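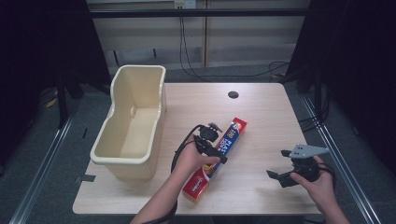
Notes on wrist offset in handheld gripper data

2 Jan 2020

Since September I have been checking whether a policy trained on handheld gripper demonstrations degrades when the two grippers are not calibrated to each other. The task is deliberately dull: pick up a long carton of plastic wrap and put it in an open bin. The carton is a useful object for this, as a small error in yaw at the grasp becomes a large error at the far end.

We recorded 57 demonstrations and trained two policies on them. The first used raw poses from each gripper. The second used the pose of one gripper expressed relative to the other, with the head view unchanged. Training settings were the same for both, with the seed fixed at 2042.

Over 13 trials each, the raw version placed the carton seven times. The relative version placed it in all but two. Most of the raw failures were of one type: the second gripper closed short of the carton and the policy carried on regardless.

Henryk Malinowski pointed out that the start angle of the carton was not balanced between the two sets of trials. He is right, and I would not put much weight on the gap until that is repeated. The pose logs also drift slightly when the cables pull on the wrist, which I have not corrected for.

Next I will rerun both with the start angles drawn from a fixed list. The conversion script is in the Predemico folder for anyone at Rornthorpe who wants it.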